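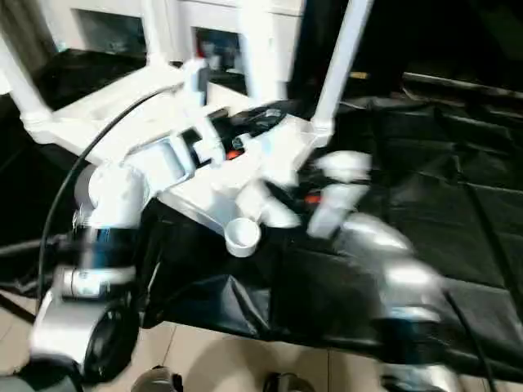

Game Publishing and Release Planning
Session 4: Editions, ports and store listings
Instructor: Jhonatan Cuadros

Reading for this session: the Vundcombe case packet, sections 1 and 2.

Terms

Port: the same game rebuilt for another platform. Content normally stays the same, but performance and controls may change.
Complete edition: the base game plus all paid add-ons, sold as one item.
Remaster: an older release with improved art or sound. The underlying code is mostly kept.

Students mix up the first two. A complete edition can come out on the original platform and involve no porting work at all.

Case: Vundcombe

Nestgate developed the game and Dultau published it. The first version shipped on PC in January. Leinonen was hired for the console port with a team of 12 and a budget covering 20 weeks. Certification failed once, on save data handling, and the second submission passed.

The store page was written before certification began. Look at the draft in the packet and note which claims depended on work that was still open - frame rate, cloud saves and the list of languages.
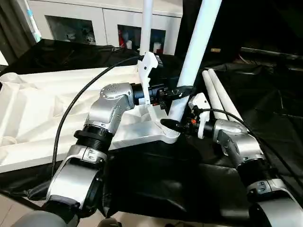 Two robot arms at a white base and a tall white pole, on black fabric.

Pricing

Dultau set one price for new buyers and a lower upgrade price for owners of the PC version. Of the first 3,000 console sales, 700 used the upgrade offer. Work out the share and compare it with the forecast in section 2.

Assignment

Write a one-page listing plan for a port of your choice. Include the edition name, what is in it, the upgrade terms and who approves the text before it goes live. Due 14/03/2025.

Next session: age ratings and regional release dates.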